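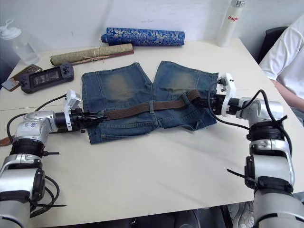 Budget for next quarter is due Thursday and I'm still moving numbers around. Grippers first. Belt work is what pushed me – one jaw on each end of a braided strap, through the loop on a pair of denim shorts, so a spare set has to be on the shelf before anything else. Skastbridge quoted 2205 for the pair, 3 weeks to Larninville. Drikska is cheaper but no mounts included, so add 222 and teh difference mostly goes away. Cable sleeves, 44. Zip ties are doing that job on both arms right now and I'd like to stop buying them.

Kgomotso Xaba wants a second table too. Not this round. Maybe January, if the Li order slips agian – still waiting on thier invoice.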